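Home | Tickets | Knowledge base | Log out

Ticket 3408 - planner aborts on low picks, bin cell
Product: Patix planner, Coto driver
Status: open

Grasp planner keeps throwing "no collision-free approach" near the floor of the front bin. Started after we pulled the April build. Same poses plan fine on the old one. KUKA arm, no changes to the cell that I know of.

Ran 100 plans from saved poses, 13 aborted, every one of them low in the bin. Depth cloud has junk points on the floor where the metal is worn and shiny. Also think the cable bundle isnt in the self-filter - it loops round the orange wrist, so it probably reads as an obstacle.

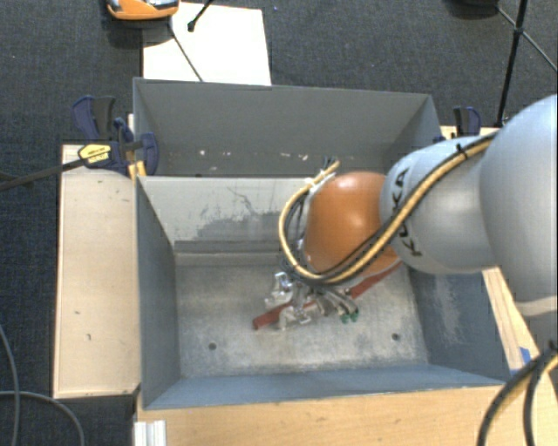

Tried so far

- Cleared the octomap before each plan. No change.
- Rolled Coto back, kept new Patix. Still aborts.
- Self-filter padding up on the wrist link. Fewer junk points, but the planner then refuses poses near the walls aswell.
- Reloaded the bin mesh from the Šimek repo. Same result.

Log says link 6 in contact with voxel 689 at the last waypoint, every time. Looks like the bin mesh gets added twice, once as a mesh and once from the cloud. Can someone at Cloditz check whether the mask step moved in the new build? Config and bag attached.

Support desk, Cloditz | Contact | Back to top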